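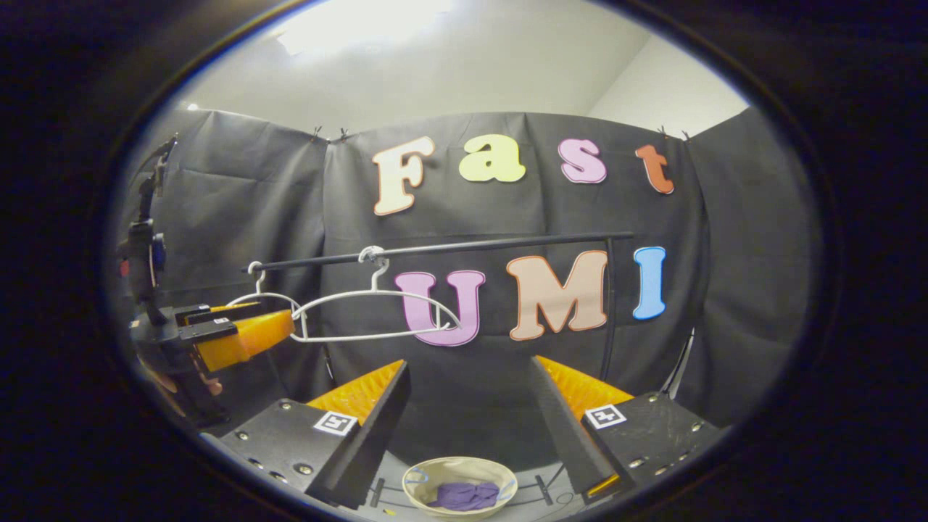 Fig. 9. Black fabric backdrop with cut-out lettering, held along the top with small clips.

Section 4: Hanging the Fabric

By now your Kevero crossbar should be up and locked at both ends (if it wobbles, please go back to Section 3 and give those end knobs another turn). Hanging the fabric is the fun part, so put on some music and take your time with it!

1. Unfold the panels on a clean floor and let them rest overnight if you can. Most of the deep creases will relax, and a steamer on low takes care of the stubborn ones.

2. Start at the middle of the bar and work outward, one clip at a time. Leave a little slack between clips so the cloth can drape.

3. Overlap neighboring panels by a generous hand's width, then clip through both layers at the seam.

4. Lay your letters out on the floor first, in the order you want them. Pin the middle letter of each row, step back, have a good look, and then fill in the sides.

Note: Felt and craft foam both pin nicely. Heavy cardstock over 200 gsm tends to sag, so give each letter a second pin near the top.

Caution: Keep fabric and paper well away from hot lamps. Never hang more than 9 pounds from the crossbar, and that includes the cloth itself.

5. Save the spare clips in the Trasto pouch. You'll be so glad you did when it's time for the next party.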